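Review: Jina, a self-supervised grasping package for two-bin cells

Reviewed by Tetteh Zakaria
41 shares | 4 comments

Jina is the packaged form of a grasp-learning method out of the Trondthorpe group. It is sold, with support, by Vernmont. The method paper by Siu-ming Liao and Yuk-lan Tai came first; the package followed in March and is what I tested. It consists of a policy server, a data logger, a labeling service and a set of pretrained weights. You supply the arm, the gripper, the bins and one overhead or side camera.

The claim under review is narrow. Liao and Tai say that a policy trained on labels generated by the robot itself, with no human scoring of grasps, can be adapted to a new gripper in one working day. The older approach most labs still run, usually called Chang after its first codebase, needs hand-scored attempts and takes considerably longer to tune.

How it works

The cell has two bins placed back to back. The arm picks from one and drops into the other until the first is empty, then reverses. Each attempt is labeled by comparing a view of the source bin before the grasp with one after it. If the pixels around the commanded grasp point have changed and the gripper width reading is above its closed value, the attempt is a success. If only one of those holds, the attempt goes into a third class the authors call "disturbed," which is used to train the visual encoder and left out of the grasp loss.

That third class is the actual contribution. Chang treats a nudge as a failure, and in clutter a great many attempts are nudges. Keeping them out of the negative set stops the policy from learning that objects near a wall can't be grasped, when all it has seen is that they move first.

Installation

Installation took most of a morning. The logger expects camera timestamps and joint states on the same clock, and the manual mentions this once, in an appendix. With the clocks apart, the labeler still runs and produces labels, and they are wrong. I lost a batch of data this way. A sanity check at startup would be a small addition.

Calibration is handled by a script that moves the arm through a fixed pattern over the bin. It is conservative near the walls. Check cable slack at the extreme wrist angles before you let it run unattended; the script knows the joint limits and knows nothing about your dress pack.

Test procedure

I used 20 small household and toy objects of mixed shape: rigid blocks, plastic animals, a few items with loops or holes. A handful were drawn at random for each round and tipped into the front bin. Adaptation ran for 785 attempts, at which point the loss was flat. I then froze the weights and ran 100 evaluation attempts with Jina and the same number with a Chang policy trained on the same data, hand-scored by Hafiz Pangaribuan. Object draws were seeded identically for both.

Fingertips were compliant and were not changed during the test. I mention this because soft tips forgive a lot of bad geometry, and a comparison on hard tips might come out differently.

Results

Jina failed on 20 of its evaluation attempts. Chang failed on nearly twice as many. The gap is concentrated almost entirely in two situations: objects lying against a wall, and objects touching each other. In the open middle of the bin I could not separate the two policies.

For touching pairs, Jina often approaches from the free side and closes on one object. Chang tends to aim for the centroid of the pair and gets neither. Neither policy has any notion of objects as such, so this is learned from the "disturbed" attempts, or at least it goes away when I retrain without them. I ran that ablation once. One run is thin evidence, and I would like to see the authors publish more than the single seed in their paper.

Cycle time was the same for both. Inference adds some 2 seconds per attempt on the hardware I had, most of it image transfer. A faster link would bring it down.

Label quality

I had Pangaribuan audit a sample of the automatic labels against video. Agreement was good for rigid objects. It was worse for two kinds of item:

Thin or looped objects. The gripper closes almost fully on them, so the width reading falls under the threshold and a real success is filed as "disturbed." The threshold can be lowered in the config, at the cost of counting some empty closes.

Objects that roll. A rolled object changes the pixels at the grasp point. If the gripper also stops short of closed, for instance on a pinched edge that then slips during the lift, the attempt is scored as a success. Taking the width reading again at the top of the lift fixes most of these. Jina has an option for it. It is off by default and should be on.

Worn bin floors were a concern going in. Scratched bare metal gives moving highlights as the arm passes over, and I expected false changes. The labeler masks the arm and waits for it to clear before the second view, and I found only isolated errors I could blame on reflection. Diffuse lighting is still worth the trouble.

What I did not like

The policy server writes logs in a private format and the converter is slow. The config file mixes millimeters and meters. The pretrained weights come without a list of the grippers used to train them, which makes it difficult to say how far any new gripper is from the training set, and therefore how general the one-day claim is. Mine adapted inside a day. A suction tool was not tested.

Support answered my two queries within the afternoon. The answer on clocks was correct — the answer on units was that it will be addressed in a later release.

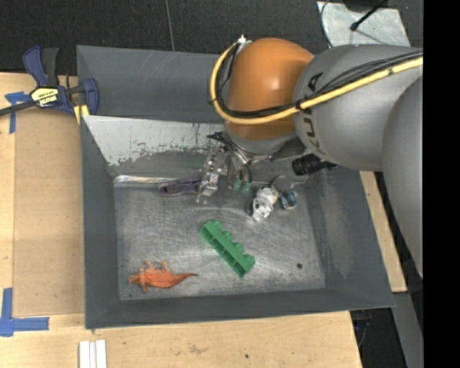 For a lab already running Chang on a two-bin cell, the change is easy to justify, as the hardware stays where it is and the scoring work goes away. For a single-bin cell I would wait. The reset logic assumes a second bin throughout, and the workaround in the manual puts objects back where they came from, so the variety of poses drops off quickly.

Related
- Clock synchronization for small robot cells
- Soft fingertips compared: wear after long picking runs
- Reading grasp papers: what a single seed can tell you

Comments (4)

Jagadeesh Nambiar
Did you try the width check at the top of the lift during evaluation as well, or only for training labels?

Tetteh Zakaria
Both. Evaluation attempts were also confirmed from video.

mk_cell
Same clock problem on our install. We got as far as retraining before we spotted it.

Hafiz Pangaribuan
For anyone planning the audit: score the looped items in a separate pass. Mixing them in makes you inconsistent after the first hour.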